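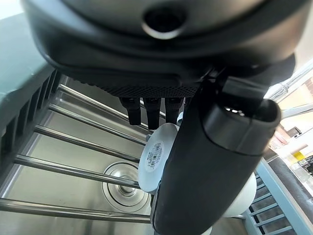

Gripper, close up.

Jistico open day, Trotow -- notes from the slot machine factory

Got in late. Parking at the Jistico plant was full by nine so they sent us to the overflow lot behind the tile warehouse, long walk back in the wind, no signs. If you go next July, come early or take the shuttle from Trotow station. Shuttle is free. Wish I had read that line on the ticket.

Check in was quick. Photo ID, a sticker for your jacket, a locker for your bag. No coins or bills allowed past the second door, which makes sense in a place where machines get tested with real money. You leave your wallet in the locker too. I kept reaching for mine all morning.

Groups are by ticket color. Mine was green, a mix of collectors, casino floor people, and a few players like me who just like knowing what is inside the box. Headsets on, then off to the cabinet shop.

Cabinet shop first. Loud. Steel shells come in flat and get folded, drilled and painted on site. Every cabinet takes 26 door and panel checks before it moves on. Does the main door close flush, does the lock turn, does the lamp on top come on when the door opens. That lamp matters more than I thought. A door opening on a casino floor is an event, it gets logged, somebody upstairs sees it. The guide opened and shut the same door over and over to show us the log filling up on a laptop. Kind of hypnotic.

Then wiring. Quieter, much nicer room. Harnesses laid out on big boards with pegs and the wires just follow the pegs. One of the collectors in our group asked about older harnesses and whether they sell spares. They do but only to license holders. He was not happy, and he brought it up again at lunch.
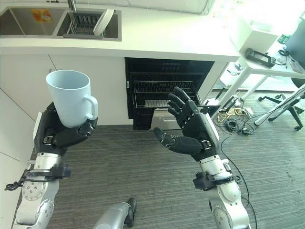

Corinne Ballestad
Slots and floor reports

Reel room was the one I came for. Jistico still builds a mechanical model, the Hindel, 3 reels, real stepper motors, a pull handle if the casino orders it that way. Most don't. The handle is a switch these days, all it does is tell the board you want a spin. Same as the button. I knew that already but there were some long faces in the group.

What I did not know: the strips are printed next door and checked under a lamp for color before they go on the drum. If the red on the sevens is off from one reel to the next, people on the floor notice and start talking about a loose reel or a fixed reel. So they throw the set out. There was a bin full of rejects and we got to take one strip each. Mine is cherries and blanks mostly. Fits how I play.

Quick bit on the math, because everyone asks. The reel you see is not where the decision gets made. The random number generator picks, and the reel goes to the stop it was told to go to. The guide put it up on a screen and slowed it right down. Number first, then the motors. Stopping the reels early with a second press changes nothing exept how long you wait. I have watched people at my local do that for years and I've done it. Going to stop. Probably.

Somebody asked about hot machines. Answer was no. Somebody asked about the time of day. Also no. Somebody asked if the casino can tighten it while you're sitting there, and that got a longer answer -- depends on the state, there are rules about the machine being idle first, and the change gets logged. Ask your own regulator was the short version. Fair enough.

Lunch in the canteen. Turkey sandwich, apple, coffee that had been sitting. Long tables. Good talk though, a couple of floor managers comparing chair complaints. Chairs! Players will put up with a lot but a bad chair and they cash out. Would have listened to that for an hour.

After lunch, test floor. Biggest room of the day. Machines in rows playing themselves, no one in the seats, sound turned down but not off so you get this low mush of bells. Each one runs for 34 hours straight before it ships. If it hiccups, clock goes back to zero. The bill acceptors have their own corner and get fed worn out notes, creased ones, taped ones. Very satisfying to watch one get spit back out.

We were allowed to play a row of demo cabinets with fake credits. I got a Seyoum, the new video one, five reels and a bonus round with a river boat. Pretty. Started me on 1337 credits, no idea why that number, and I ran through it before the guide called time. The bonus came in once and paid less than I had put in to get there, with a whole fanfare like I'd won a car. That is the trick to watch for in real life. Look at the credit meter and not the lights. Set your limit before you sit down and write it on somthing if you have to.

Last stop, shipping. Crates, foam, seals on the locks. Paperwork for each machine is thicker than the manual for my truck. Could have skipped this one, feet were done by then.

Gift shop is small. Key rings, playing cards, glass panels from retired cabinets at prices I didn't love. Cards only, no cash. Bought a deck.

Practical stuff:
Wear flat shoes, closed toe, they will turn you back at the cabinet shop otherwise.
21 and over, no exceptions, they sent a family home at the desk.
No phones out past reception.
Whole tour runs most of the day with lunch in the middle. No early exit unless you flag a guide.
Bathrooms at reception and by the canteen. Nothing between.

Would I go again? Yes for the reel room. They are saying the Hindel line moves to a bigger hall next year and they may let visitors fit a strip themselves. Putting my name down for that.

Next up is the used cabinet sale, will post when I'm home and have unpacked.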